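Church Hall Christmas Party - Safety Checklist, with comments
Flerton Family Fellowship, December
Filled in by Lleucu Jenkins

1. Fire exits clear
Yes at 4pm. I doubt it lasted. The side door had the nativity donkey parked against it last year and we were told that was temporary too.

2. Candles
Battery ones only on the tables. The Advent wreath still has real ones. Fares Nseir says it has "never been a problem". I have marked this as a fail until somebody moves the paper angels.

3. Tree and lights
Tree is steady. The lights are the old set of 100 and the plug has no test sticker. Not signed off.

4. Numbers
Hall limit is 100. Over 100 replied last time I looked, and that was before the Mivotville families. Needs a proper list at the door.

5. Birthday cake for Jesus
Allergy card written out, good. It says "may contain nuts", and so does every other card, so I'm not sure it helps anyone. Ask the bakers again.

6. Small parts in the craft packs
Stable kits are marked 3+. The crèche is 2 and under. Keep the two apart - a rope across the carpet won't do it.

7. Toy and games collection
Gifts to be looked over for splits, sharp edges and loose bits before wrapping. Ticked, though I'd like to know who did the looking.

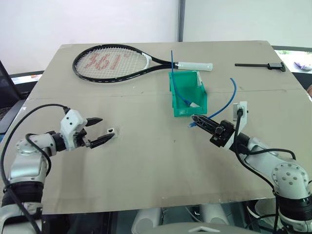
Racket and green bin on the table

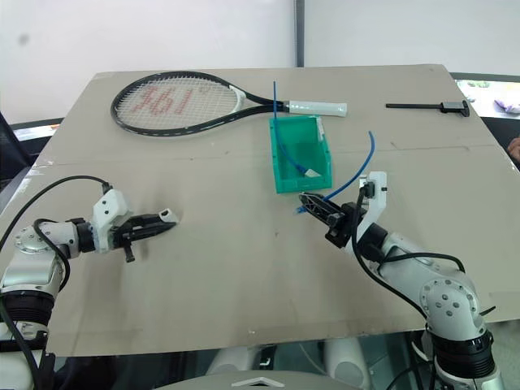 8. First aid box
Plasters fine. Eye wash out of date since the summer. Still on the shelf.

9. Kitchen
Urn to be filled by adults only. The hatch catch is loose, reported in October, and I was promised a new one. Not fitted.

10. Going home
Children to be signed out by name. "We all know each other" isn't a system. Fares to bring two clipboards and pens that work.

Items 2, 3, 4, 8 and 9 to be checked again before the doors open.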